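Home | News | Research | Business | Events | Search

Two-armed robot learns to pick up clothes by pausing before it pulls

A research group at Plerkgate has reported a simple change to the way household robots handle clothing, and says it cut the number of failed pickups by more than any change to the hardware the group has tried.

The method, which the team calls Plunier, makes the robot stop for a moment after its first grip on a garment. During the stop the robot lifts the fabric a short way, looks at how it hangs, and decides whether to keep going, shift its grip or put the item back down and start again.

Most earlier systems choose a grip point from a single view of the clothing as it lies on a bed, chair or floor. That works well for a towel laid flat. It works less well for a jacket someone has thrown over the arm of a couch, where the sleeves are bunched up underneath and the collar could be anywhere.

"A pile of cloth hides most of itself," said Ishbel Semple, who leads the project. "Once you have it a few inches off the seat, you know a lot more than you did before. We were throwing that information away."

The group tested the method on 3,301 pickups with a two-armed robot in rooms set up like a small apartment. The clothes included shirts, thin jackets, pants, children's sweaters and a few items with linings, which are harder because the two layers slide against each other. Pickups were made from couches, a bed, a kitchen chair and carpet.

Of those trials, 2,000 used the new method and the rest used the older single-look approach for comparison. With the pause, the robot failed to end up with the garment in a usable hold 236 times. Failures were more than twice as common with the older approach, even though it was given fewer tries.

A hold counted as usable if the garment stayed off the furniture and the second arm could reach a free edge. The robot did not have to fold anything. Semple said folding is a separate problem and the team wanted a result that other groups could use as a first step in their own work.

The pause adds 3 seconds to each pickup. The team tried shorter stops but found that light fabrics were still swinging when the robot took its second look, and the software would mistake a moving sleeve for an open edge.

Training was done by having people steer the arms through the task and mark the moments when they changed their minds about a grip. Those changes turned out to be the useful part of the data. In earlier rounds the group had removed them as mistakes and kept only the clean runs. When the marked runs were put back in, the robot began to let go of bad grips by itself.

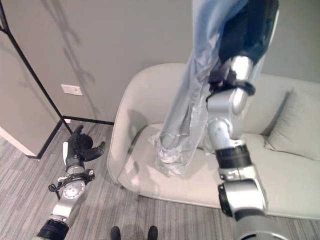
The right arm lifts a light blue garment off a couch while the left hand stays open over the carpet.

Lined clothing remains the weak spot. The robot sometimes takes hold of the inner layer only, and the outer layer then slips down over the wrist and blocks the view of the grip. The team now has the robot treat a blocked view as a reason to set the item down, which is slower but has reduced the number of dropped garments. Slick fabrics also gave trouble. The bright creases confused the part of the software that looks for edges, and more training on shiny material helped only a little.

Semple said the choice of furniture mattered more than the group expected. Low, rounded couches were harder than the bed, mostly because the arm had to come in at a steeper angle to clear the back and the cushions. Carpet was easier than either one.

The work was done with Dunbar, a company that builds controls for robot arms, and with Umlow, which runs laundry services for care homes and supplied used clothing for the tests. Umlow said it has no plans at present to put the robots to work at its sites, but would like to see them tried on sorting, where items arrive in carts and have to be separated one at a time.

A spokesperson for Dunbar said the company would add the pause-and-check step to its control software as an option later in the year. Customers would be able to set the length of the stop themselves.

There are limits to what the results show. All of the tests were run in the same rooms, under the same lights, and with one type of robot. No trial started with more than one garment on the furniture, so the method has not been tried on a heap of mixed clothes. The group also did not test knitwear with large holes, or anything wet.

The next round of tests is due to begin in August. It will use two garments at a time - one on top of the other - and will ask the robot to take only the upper one. The team also plans to let the second arm join in during the pause by supporting the lower edge of the garment. At present that arm waits until the first has finished its check.

The group plans to release the full set of trials, including the failed ones, along with the notes made by the people who steered the arms.

Sign up for our weekly research newsletter. You can unsubscribe at any time.

This site uses cookies to remember your settings and measure traffic. Accept | Manage choices

Contact the newsroom | Terms of use | Privacy | All rights reserved | Back to top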